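Teaching by remote: an afternoon with Homa Safavi

Homa Safavi spends most of her working day moving a robot's arms from a distance. She joined Rarnis as an operator in April, after 9 years of fitting curtains, and her present job is clothes: getting them onto a rail, along it and off again.

"People expect the arms to be the hard part," she says. "You get used to the arms. Cloth is the hard part. It never hangs the same way twice."

Each attempt she makes is recorded, and the recordings are used to train the robot to do the job alone. Rarnis wants 3,000 of them for hangers and garments. Safavi works mainly from the wrist view when the fingers are close to the fabric.

"A red top is easy to find against white shirts," she says. "What I watch is the folds between the fingers. If I close on the wrong fold, I throw the attempt out." 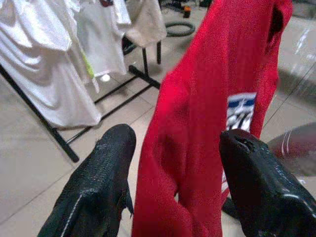 What makes a good demonstration

Her colleague Rainer Engelhardt checks the recordings. He asks operators to go slowly and to keep mistakes if they recover from them.

"A clean run is useful, but so is a slip that gets put right," he says. "The robot will slip too."

The head view is for planning. Safavi uses it to judge the rail and how closely the clothes hang together - a jacket takes more room than a T-shirt - before she moves either gripper. 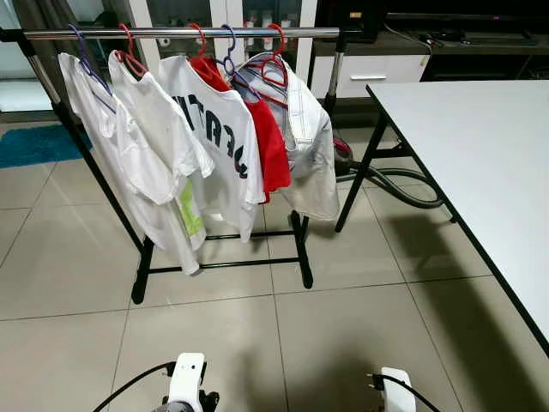
Page last modified: April

She works in sessions of 2 hours, with a break between. By 4 in the afternoon, she says, her hands are fine but her eyes are tired.

"I still reach for a hanger at home and think about which finger goes first."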